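Spring Collection for Working Bags Opens in March

The Dumlao Community Fund will open its spring collection of used bags and satchels in March. Residents may bring items to the Tustel Street branch library or to the front desk of the Workov Adult Learning Center between 9 a.m. and 5 p.m. The collection will run for 14 days.

Last year's collection brought in 1,150 bags, of which 340 were given to adults starting evening courses at the Center. The remainder went to partner schools and to the winter clothing exchange. Demand from evening students was higher than expected, and the Fund has therefore decided to fill their requests first this year. 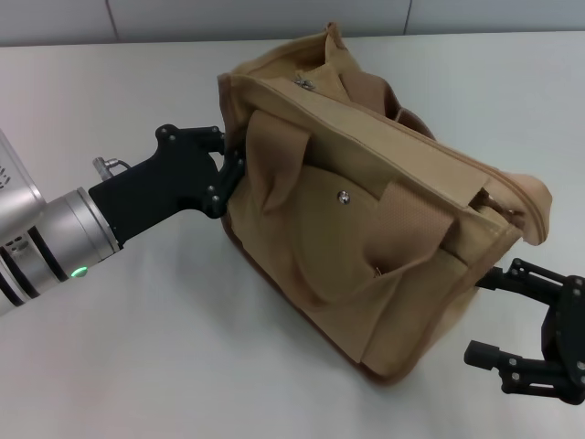 A tan canvas messenger bag with darker brown trim.

Shoulder bags, backpacks and document cases are all welcome. Straps and closures should be in working order, and pockets should be emptied before drop-off. Small stains and faded fabric are acceptable. Suitcases, handbags and bags with wheels cannot be taken this season – storage at the library remains limited until the basement repairs are finished.

Donors who bring more than five bags are asked to call the library in advance so that a cart can be made ready. Receipts are available on request at either location and must be collected at the time of the donation.

Evening students who would like a bag should fill out the short form at the Center's front desk. Requests will be handled in the order received, and students will be notified by mail when a bag is ready for pickup.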